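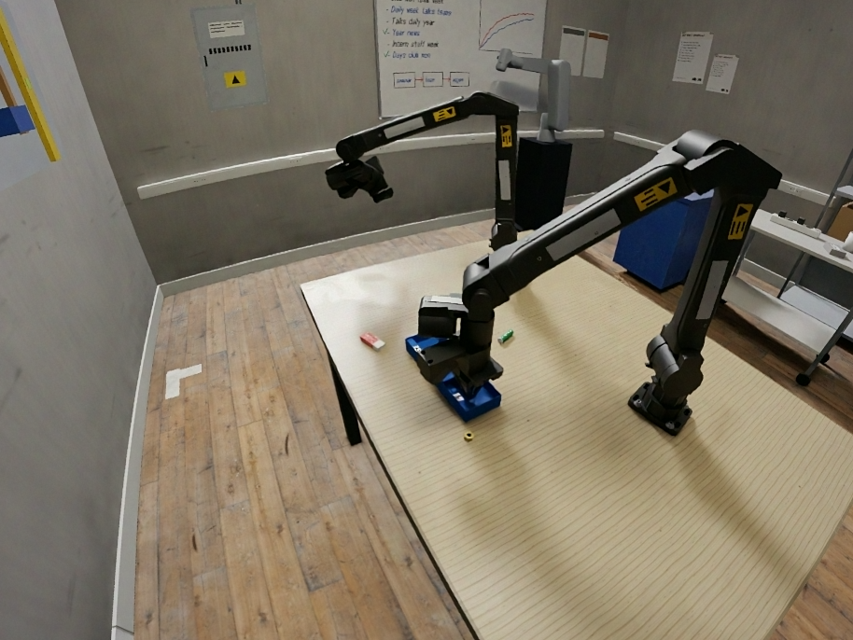 12/13/22, sim bench, sorting task

Spent the morning on Zeyu's complaint that the planner "thinks too much." It does. Two arms, one table, three small objects and a tray, and it still takes 39 waypoints to get a gripper over the tray. Dropped the collision margin on the near arm's wrist and changed nothing else. Jeptoo wants the far arm parked as a fixed obstacle until the near one behaves. Agreed, though I'd like it on record that I suggested this in July.

Ran 100 resets overnight with the new Mabula config. 2 of them died at load with the mesh cache error, same as before. The other logs are on the shared drive under Nabila's folder, because mine is full of things I was going to clean up.

Perception next. The battery and the nut both come out of the segmenter fine. The eraser comes out as two objects, one red, one white, and the planner then tries to be helpful and schedule two picks. Sharon's merge step fixes it if the threshold is at 45. At the default it also merges the nut with whatever is nearby - a different sort of helpful.

Then the bin side. Label reader runs on the wrist view only, and I wanted to know what it gets with the fingers down in the bin.

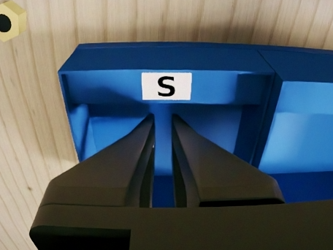 Wrist view, fingers open in the S bin. Letter clear of both fingertips, no label in view on the bin to the right.

So the crop can stay where it is for this pose. The reader should return "none" for the neighbor and currently returns "S" for both, with great confidence. I suspect the crop is padded before the bin mask gets applied. Naomi wrote that part and is back tomorrow.

To do:
- swap pad and mask order, rerun
- log planner time per segment
- park far arm (Jeptoo)
- clean up my folder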